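3.2 Attachment to soft toys after a house move

Families were recruited in July through two after-school programs, Skimum and Flilach. 220 forms went out. Parents filled in a short diary at bedtime for 18 days after the move – which toy went to bed, which stayed packed, any crying. Interviews by Frerichs, coding by Kleinschmidt. Disagreements settled by talking it over, no third coder.

Boxes matter more than we planned for. Several parents wrote that the toy box was the last one closed and the first one opened.

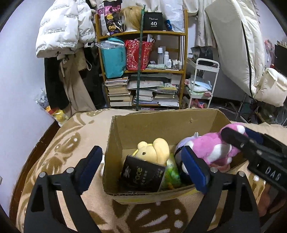 Does the age of the toy predict which one the child asks for first?

Only weakly. Older toys were asked for a bit sooner, but the effect went away once we put in where the toy had slept in the old home. Toys kept on the bed won over toys kept on a shelf, old or new.

Diary gaps were a problem. Week two is thin, parents were tired, and 20 diaries had to be droped for missing more than half the nights. We did not fill in the blanks. Children with a sibling in the same room settled faster by parent report – we would not lean on this, the groups were uneven and the Griltance sleep scale was only given to the older kids.

Names. Most children had named the toy they asked for, and the name was stable across the interviews. One toy was called Kiss by two sisters who otherwise agreed on nothing. Named toys were replaced less often, see Section 4. Type of animal made no diference that we could find. 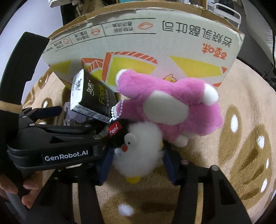

Figure 2. White plush bird with a black hat, label reading "cool".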